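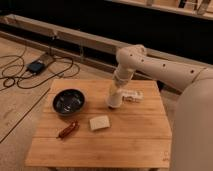 About Kelmendi

Kelmendi is a small company that teaches robot arms to do table work by showing them. A person takes hold of the arm, or drives it from a second set of controls, and does the job. The arm records what its joints did and what the cameras saw. Do that often enough and a learning program can sometimes do the job alone. Sometimes is the word we would like you to remember while reading the rest of this page.

We have ten people in one unit in Grotmont and a smaller room in Jovstead where the remote driving is done. We don't build arms and we don't sell them. Customers come to us with a task, and we tell them whether we think it can be taught, what that would cost, and how badly it is likely to go in the first month. A fair number go home after that talk. We still charge for it.

How we got here

Denise Wragg started the company after years of fixing packing lines, where she had seen plenty of machines that worked well on the day the salesman visited. She was asked to look at a system that was supposed to learn from "just a few demonstrations." It had been shown three. It could repeat all three of them very nicely, provided the part was put back in the same spot each time, and a person had been hired to put it back.

She wrote a report saying so, the supplier complained, and she lost the contract. Kelmendi began in her garage the following May. Tia Pilkington joined to run the driving side and now decides which recordings are good enough to keep. Her standard is higher than most of our customers expect and higher than Denise would sometimes like, given what an hour of driving costs.

What we do all day

Mostly small things on a table. A bowl, a bar, a little box, something long and thin that is annoying to pick up. The driver reaches, closes the gripper, lifts, puts down, and backs off. Then the items get shuffled and it starts again. People who visit expecting something from a movie tend to ask where the coffee is after a quarter of an hour.

The tables are plain and the objects are everyday ones because we want to know what the arm learned. With a special fixture holding everything square, you find out very little. A thing lying at an angle next to another thing will tell you a lot more, and most of it is bad news.

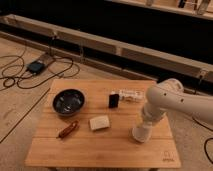

The arm low over the right side of the table, with the bowl and the smaller items laid out.

Hand guiding or remote control?

We get asked which is better, and we distrust anyone with a quick answer. Hand guiding is easy to learn. You feel the weight of the arm and you can tell when you are forcing it. It also puts your own arms and sleeves in front of the cameras, and a program can learn to look for a sleeve. Remote control keeps the view clean, but new drivers are slow and they wobble, and the wobble gets learned too. Tia has 33 hours as the least anyone spends practicing before their recordings count. We have thought about lowering it. The one time we did, for a job we called Trerance, we threw away 2000 recordings and did them over at our own expense.

So we use both, and we write down which one was used for every single recording. If a supplier can't tell you that about their own data, ask again.

What we won't tell you

We won't tell you that our arms "understand" anything. They copy, and on good days they copy in a way that stretches to a spot on the table they haven't seen before. We won't quote you a success rate without saying who reset the table, how far the objects were moved, and how many tries were left out of the count. In our own reports that last figure is always printed, including the times it is embarrassing.

We also won't tell you it saves labor until you have counted the labor that went into teaching. Somebody sat there and picked up that bar all afternoon. That person was paid, or should have been, and belongs in your sums. Ours are on staff – we don't farm the driving out by the clip.

Working with us

Send us a short note about the task, with a few phone pictures of where it happens now. Please don't tidy up first. Denise reads the notes and will usually reply with more questions than you sent. If we think a shelf, a chute or a better chair would fix your problem, we'll say that instead, and there is no fee for being told to buy a chute.

Visits to Grotmont are welcome in the mornings. The Jovstead room is not open to visitors while people are driving.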